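Residents > Meetings > Minutes

Minutes of the Laundry Room Meeting, Latard House
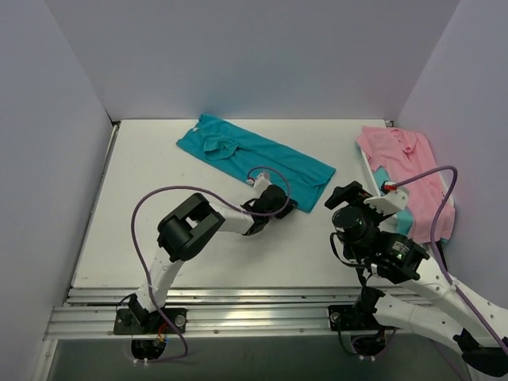
The meeting was opened at 6 p.m. by Fernanda Frade. The minutes of May were read and accepted without changes.

1. Dryers. The company Ruggiero sent an offer for the repair, 2124 in total. Two residents find it too high. It was decided to ask also Filow for a price before we sign.

2. Opening hours. The request to open earlier on Saturday was discussed. Apartment 44 is against it for reason of noise. Vote: the hours stay the same.

3. Keys. Apartment 78 still did not return the old key. Fernanda will write to them.

The next meeting will be in the same room.

Filed under: House Meetings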